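Ticket: Return bin, items sticking to the floor of the bin and mixed goods not sorted out
Product: Plonero open metal bin, rectangular, large
Site: Grustitz packing hall, returns corner
Status: Solved, waiting for the last check
Priority: Normal

Problem

We use the Plonero bin for small returned goods, mostly snack packets, cups and small household things. In March we started to have packets that stay on the floor of the bin when everything else is already taken out. The thin shiny packets are the worst. They lie flat on the metal and it is hard to get hold of a corner. Some of them were torn and then we had to write them off.

The second problem is the plastic cups. They arrive in the same bin as the packets, and when we sort in the evening we find them with scratches and sometimes with a crack in the rim. I do not know if this is from the bin or from before. I write both in one ticket, I hope that is fine.

What I checked first

I emptied the bin completely and wiped it with a dry cloth. There was a thin layer of something sticky in two of the corners, probably juice or syrup. After this I put 200 packets through the bin, in small portions, and wrote down each one that stayed behind. It was 31 packets. Then I washed the bin with warm water and dish soap, let it dry for one night and repeated with another 200. This time only nine stayed behind.

So the dirt is one part of the problem, but it does not explain everything.

Reply from Dativar support, 10:40

Thank you for the clear numbers. Please check the filling height. This bin works best when the goods are not more than half way up the wall. Under more weight the lower packets are pressed flat and the air moves to one side. Please also tell us which cleaner you used before.

Update, same day, 14:15

Before, we used the spray from Yousafzai, the one for floors. I read the label again and it says it leaves a protective film. I think this film is what catches the dust and sugar. We stopped using it on the bins.

About the height: you are right, we filled almost to the top. The list says that 3,176 items went through this corner in March, and there is only one bin for it. I made a line with tape on the inside wall at the half, and I asked the evening shift to stay below the line.

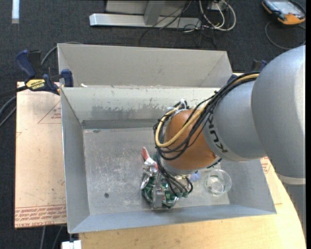
Can packets and clear cups be kept in the same bin?

They can, as long as the cups go in last and stand upright on the floor of the bin with some space to the side. A cup that lies under packets gets scratches from the folded edges, and the rim is the weakest place.

Update, next day, 08:30

We tried it with the tape line. The packets keep their round shape much better when they are not under weight. I can see it already from above, they look puffed and not flat. In the first 1,000 items after the change, I counted 12 packets left on the floor, and only one was torn.

With the cups it is more difficult. The evening shift does not always know which goods come next, so "cups last" is not always possible. For now we use a piece of cardboard as a small wall inside the bin. It falls over sometimes – not a big problem, but also not nice to look at. Do you have a real divider for this size?

Reply from Dativar support, 11:05

There is a divider for the large bin. It hangs on the upper edge and needs no screws. Please measure the inside width at the top and not at the floor, because the walls lean a little. Send us the measure and we can confirm the size.

Update, 15:50

I measured at the top three times, in the middle and near both ends. The middle is two millimeters wider than the ends. I think the long wall is bent a little, maybe from the pallet truck. I sent the three numbers by mail.

Also a small thing for the next person who reads this: soft round pieces roll to the lower corner, because our floor is not level. I put a thin rubber mat under one side of the bin and now they stay more or less where they are put.

Open points

Divider: size confirmed by support, ordered, not arrived yet.
Cleaner: floor spray removed from the returns corner, dish soap and water once in the week.
Tape line: stays. It comes off a little after washing, so it must be checked and pressed on again.
Bent wall: we will look at it when the bin is empty for the next washing.

I leave the ticket open until the divider is in.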